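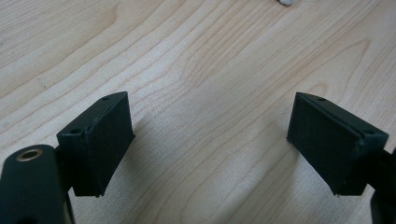

Ticket: Hand-held gripper drops recording when fingers are opened fully
Opened by: Fouzia Usmani, Festmont open day team
Site: Festmont, ground floor demo room
Priority: High until Friday, normal after that
Status: Resolved, one item left open

Fouzia Usmani, 9.10 am
Good morning all, and sorry to land this on you before the kettle has boiled. We have the open day on Friday, with a group from Esquivel coming in the morning and families after lunch, and the gripper we want visitors to try has started misbehaving. You squeeze it, it closes nicely, you let go, it opens, and then once the fingers are as wide as they will go the width reading on the big screen freezes. The camera view carries on quite happily, so a visitor would see the fingers moving and a number that doesn't. We rehearsed 32 goes yesterday and lost the reading on a good many of them. I have tried turning it off and on, and I have tried the other cable, which made no difference at all.

Vusell support, 9.45 am
Morning Fouzia, no apology needed, we had a very similar one in July. Could you tell us which version of the demo software is on the laptop, and what you have in the settings page under "open limit"? Please also hold the gripper over the table with the fingers fully open and nothing between them, and see whether the number is stuck at the limit or somewhere short of it.

Fouzia Usmani, 10.20 am
Version 2, and the open limit says 1000. The number sticks at exactly 1000 every time, now that I know to look for it. I had the pads hovering just over the wood with a good wide gap between them and it would not budge until I had squeezed them a fair way in again — I would say roughly half closed, though I was doing it with one hand and typing with the other.

Vusell support, 10.35 am
Lovely, that is very helpful. The limit is too low for the fingers you have on. Anything wider than the limit is thrown away, and the screen simply keeps the last number it liked. Please set it to 2000, save, close the demo program completely (the little cross only hides it, you need Quit from the menu) and start it again. Then run the calibration: fully closed, count to five, fully open, count to five.

Fouzia Usmani, 11.50 am
Done, after a false start where I used the little cross anyway. The number now goes all the way up and comes all the way back, and my colleagues have had a turn each without a freeze. I am so relieved! I do have one more thing, which I hope is small. When the fingers are closed gently on something soft the number wobbles up and down a bit. The Fedness people are lending us foam blocks for the children's session and I wouldn't like the wobble to confuse anybody.

Vusell support, 12.15 pm
A bit of wobble on foam is normal, as the foam pushes back. If it bothers you, turn "smoothing" to medium. The screen will lag very slightly behind the hand, and in our experience visitors don't mind. Please check the pad screws are snug as well, with the short key from the case. Snug is plenty — don't lean on it.

Fouzia Usmani, 2.05 pm
Smoothing is on medium and it looks much calmer. Screws checked. I have written the Quit business on a card and taped it to the laptop lid for whoever is on the afternoon shift. Could we keep the ticket open until the foam arrives? I would love to try the real blocks before the doors open, and you have all been so patient that I'm sure you won't mind one more message from me.

Vusell support, 2.20 pm
Not at all. Freeze marked as resolved, foam test left open. If the reading sticks again, send us the log file before restarting, as a restart clears it. Have a good open day.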